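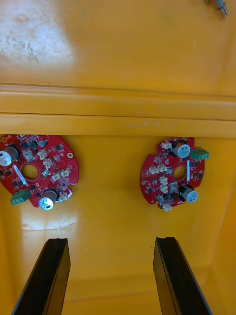

Fig. 9. Two round red circuit boards side by side on a yellow panel.

Support > Nirkeck Weather Station > Set-Up Guide > Section 4: Siting the Rain Gauge

4. Siting the Rain Gauge

Now for the fun part! A rain gauge in a good spot will give you numbers you can really compare with your neighbors', so walk the yard before you dig anything. Pick a breezy day if you can and watch where the gusts swirl — those are the corners to avoid.

You will need the mounting post, the leveling plate, a small spade, a bubble level and a bucket of gravel.

4.1 Choosing the spot

1. Look for open, level ground. Short grass is perfect. Patios and decks splash, and the splash ends up in your totals.
2. Stay away from trees, fences and sheds. As a rule, stand off at least twice the height of the nearest tall thing.
3. Check overhead for wires and gutters that could drip.
4. Make sure the display indoors is within 400 feet of the spot. Brick walls shorten the range quite a bit.

Note: If your yard is small (plenty are!), choose the most open place you have and write it down in your station log. Steady readings from a so-so spot are still well worth keeping.

4.2 Setting the post

1. Dig a hole 16 inches deep.
2. Drop in a few handfuls of gravel, stand the post on it and fill in around the sides, tamping as you go.
3. Slide the leveling plate over the top and tighten the collar by hand.
4. Lay the bubble level across the plate one way, then the other. Turn the thumbscrews until both readings agree.
5. Seat the funnel and give it a quarter turn until it clicks.

CAUTION: Call your local utility line service before digging. Do not use the post as a ground stake or hang anything from it.

4.3 First reading

1. Press and hold RESET on the display until the rain total shows zero.
2. Pour a small cup of water slowly into the funnel. The total should start to climb — it's a great moment if you have kids helping.
3. Press RESET again and leave the gauge alone overnight.

If the total stays at zero, see Section 7. For sites above 1000 feet, read the notes on snow in Section 5 before your first winter, and fit the funnel screen by February.

Nirkeck Weather Station Set-Up Guide | © Rerkton Instruments, Morrison | Contact support | Back to top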